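Skokdale Robotics Open Day

The Skokdale Robotics Open Day is a yearly public event held each November at the Relden workshops in Skokdale, a former rope-making district on the eastern side of Zarnorholm. Visitors watch robot arms carry out everyday household tasks, talk to the people who run them and, at several of the benches, take the controls themselves. The event is free to enter. It is best known for its kitchen benches, where pairs of arms handle cups, pans, food boxes and small appliances of the kind found in most homes.

The day is organised by Relden, a small workshop that builds and tests handling systems for domestic and light catering use, together with the Ong Trust, a local education charity. It opens at ten in the morning and closes at six in the evening, with the last guided round leaving at half past four.

Background

Relden moved into the Skokdale buildings after the last of the rope firms had left them. The long, low sheds had been built so that rope could be laid out in a straight line, and they suited a workshop that wanted many benches side by side with room to walk between them. For the first few years the doors were closed to the public, apart from occasional school parties.

The idea of an open day came from Ratih Sembiring, then a junior engineer at Relden, who had been showing relatives and neighbours round in the evenings. Her notes from that period, later printed in the event's first handbook, record what people asked most often. They wanted to know why the arms moved so slowly, what happened when something was dropped, and whether a robot could make toast. The third question gave the first open day its unofficial name, the Toast Day, which older residents of Skokdale still use.

The first event took up a single shed and was advertised only by a handwritten notice at the tram stop. It has since spread to 3 sheds and the yard between them. Sembiring went on to lead the programme and still opens the day herself, usually from the top of a packing crate.

Programme

The day has no fixed route. Visitors are given a folded plan at the gate and may wander as they please, although the guided rounds are popular with families and with anyone who would like the background explained as they go. There were 31 benches at the most recent event, each with an operator and a second person whose job is to talk.

The benches fall into loose groups. Those nearest the gate deal with picking up and putting down, which sounds modest and is often where people stay longest. A good operator can make the approach of a gripper to a cup surprisingly tense! Further in are the sorting benches, the folding benches (towels in the morning, shirts in the afternoon) and a long counter where the arms work with lids, boxes and drawers. The yard is given over to wheeled machines and, weather allowing, to a race for models built by pupils at Skokdale schools.

Talks are held in the old hemp store. They are kept to twenty minutes and are given without slides, a rule dating from the year the projector failed on the morning of the event and the speakers were found to be much livelier without it.

Kitchen benches

The kitchen benches are the heart of the event. Each is a plain table with a covered working area on which a handful of household things are set out, and the arms reach in from the sides. The objects are chosen for the different problems they set. A toaster is tall and boxy, with narrow slots that demand careful lining up. A clear plastic box is hard for a camera to make out, as whatever is underneath shows straight through it. A saucepan has a long handle that swings the weight to one side, and its glass lid reflects the lights overhead. A cup is easy to find and easy to knock over.

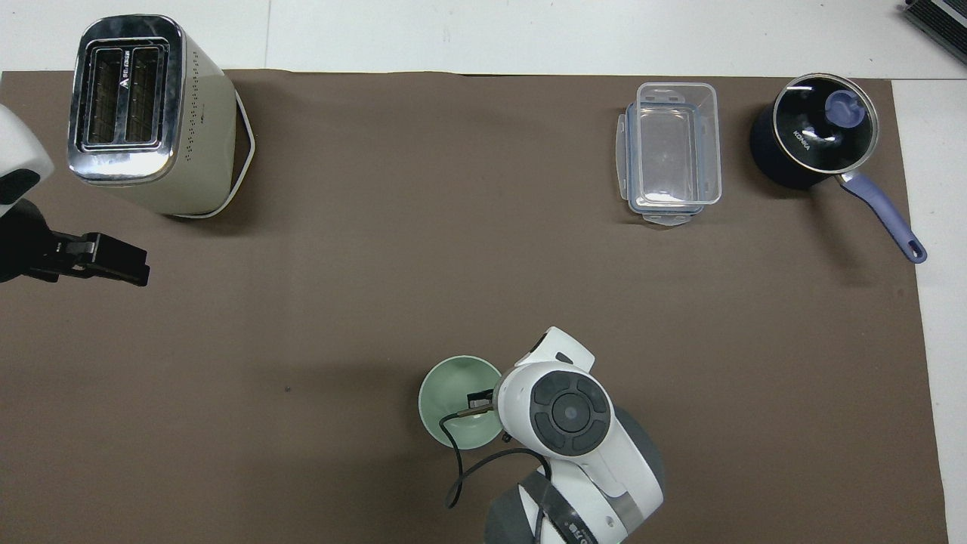 A kitchen bench with two arms at work, one of them holding a pale green cup.

A typical task is given to the operator as a short spoken instruction, such as "put the cup next to the pan" or "move the box away from the toaster". Members of the public may suggest tasks of their own, within limits set by the bench. Requests to stack everything into a tower are made every year and are generally granted once, near closing time.

Much of the interest lies in how two arms share a small space. One may wait with its fingers open while the other crosses in front of it, or one may steady an object for its partner. Operators describe this as the hardest skill to learn. With a single arm there is only the object to think about, but with two there is also the question of where the other elbow has got to. Regular visitors often gather behind an operator's shoulder to watch exactly this, and there is a real murmur of pleasure when a difficult crossing comes off cleanly.

The working area is covered with a sheet of plain, matt material. Relden changes the colour of these sheets from bench to bench, so that an arm trained over one surface can be tried over another. The same cup on a dark sheet and on a pale one can be almost two different tasks as far as the camera is concerned, and the guides enjoy demonstrating this with a pale cup and a white tea towel.

Hands-on sessions

At the hands-on benches visitors move the arms themselves. Two methods are offered. In the first, the visitor holds a small copy of the arm and the full-sized one follows its movements. In the second, the visitor takes hold of the arm itself, which has been set to give way gently when pushed, and guides it through the task. Children tend to prefer the first method and adults the second - though the queues for both are long by midday.

Each turn lasts five minutes. The usual exercise is to lift a cup, carry it over a line of tape and set it upright on the far side. It is harder than it looks, chiefly for lack of feeling in the fingertips. The visitor has to judge by eye when the fingers have closed far enough, and most first attempts either squeeze too hard or let the cup slide. By the third or fourth go people usually find a rhythm, and some come back in later years to better their time.

With the visitor's agreement, the movements made in these sessions are recorded and added to a collection kept at the workshop. The collection from the open days now holds 3,226 recorded attempts, successful and otherwise. Relden keeps the failed ones on purpose and plays a selection of them on a screen by the tea counter, where they draw a devoted audience.

Safety and access

The arms used at the open day run at reduced speed and stop when they meet firm resistance. A yellow line on the floor marks the nearest point at which visitors may stand at the demonstration benches, and every bench has a stop button within reach of both members of staff. Long hair and scarves must be tied back at the hands-on benches.

All the sheds are step-free. Several benches are set at a lower height for wheelchair users and younger children, and the first hour of the day is kept quiet, with the music off and the yard machines parked. A tactile bench, at which an unpowered arm and a tray of gripper fingers may be handled freely, was added at the suggestion of a visitor and has become one of the busiest stops in the first shed.

Attendance and reception

Numbers are limited by the size of the site. The present ceiling is 2,000 visitors over the course of the day, and the gate has closed early on more than one occasion. Local schools are given morning places, and former rope workers and their families have a standing invitation. Several of them take part in the programme, showing knots and splices at a table beside the bench where a pair of arms attempts the same thing, with mixed results and a good deal of advice from the onlookers.

The event is warmly regarded in Zarnorholm. The district newsletter has praised its frankness about what the machines cannot yet do, and dropped cups are greeted with applause as hearty as that for clean lifts. Some visitors have complained about the noise in the second shed, where the roof is bare metal, and heavy curtains have since been hung between the benches there. A request for longer opening hours has been turned down more than once on the grounds that the operators' hands get tired.

The toast bench

A working toast bench runs once each afternoon in memory of the original event. Two arms load sliced bread, press the lever, wait and carry the result to a plate, under the eye of an operator who may step in only if the bread is about to leave the table. The toast is not served to the public. A long-running custom has visitors guess how many slices will reach the plate whole, with the winner allowed to choose the first task at the kitchen benches the following year.

See also

Skokdale rope works
Ong Trust
Zarnorholm school model race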